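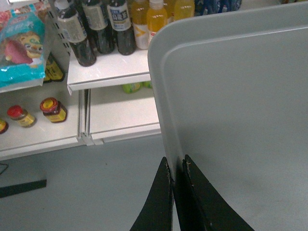

The Jullcombe tray fault was a recurring failure in a shelf-restocking robot tested at a grocery store in Jullcombe. The robot, sold by Toivonen under the name Prima, used a two-fingered gripper and a wrist camera to move bottles and jars between a carrying tray and store shelves. It was promoted as able to work unattended. The record of the trial does not bear this out.

Cause

The fault was first logged in May by Hilkka Turunen, an engineer on the trial. When the gripper closed near the rim of the tray, the control software sometimes took contact with the rim for a secure hold on a product. The arm then lifted, dragging the tray with it. The log lists 11 such events, and in 2 of them glass jars were broken.

Toivonen at first blamed uneven lighting. Blagoje Pavlović, who reviewed the logs for the store, disputed this – the errors also turned up in night runs, when the lighting did not change. He pointed to a grip threshold set low enough that almost any resistance counted as success. The company later raised the threshold but never withdrew its first explanation.

Safety stop

A separate concern was the delay before the arm halted. Stops took up to five seconds after a fault was detected, a long time in an aisle open to shoppers. The sales literature described the stop as "immediate" and gave no figure.

Outcome

A software update was installed on Sunday, August 15, 2021, and the fault was declared resolved. The claim rests on a short series of runs carried out by the manufacturer, with the tray clamped in place. Marjatta Kettunen, who managed the store, kept a staff member beside the robot for the rest of the trial. No independent test of the update with an unclamped tray has been published.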